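I have a soft spot for dull robot kits, and the Clirnis from Kurkance is the best dull one I've used. Two arms, one table and a tub of toy veg: that's the starter bundle, and I've been grinning at it since June.

What I love is how much it asks of you. A toy cherry is small and has a silly stem, a cucumber is long and knobbly, and picking them up with pointed fingers is *hard*! I ran 266 tries on the starter task before I felt I had any right to an opinion, and I was still learning things on the last day.

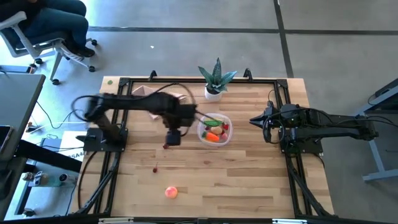
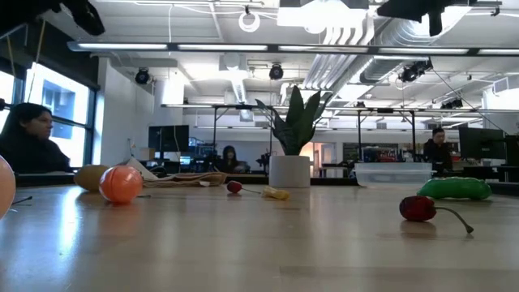
Toy food, a clear container and the potted plant.
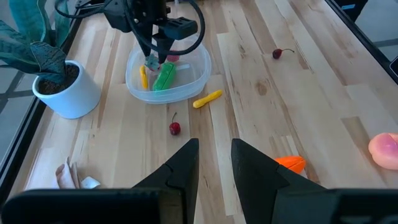 Is the second arm worth paying for?

For most people starting out, it is. One arm will teach you picking and placing, but two make you think about timing and who gets out of whose way, and adding the other one later means setting up the table all over again.

I'd still grumble about the manual (the Karpenko one was far better), and 4000 is a lot to ask for a bundle with so few spare fingers. But I'd take it over the flashier Drernska any Thursday, and I've already got my eye on the kitchen set.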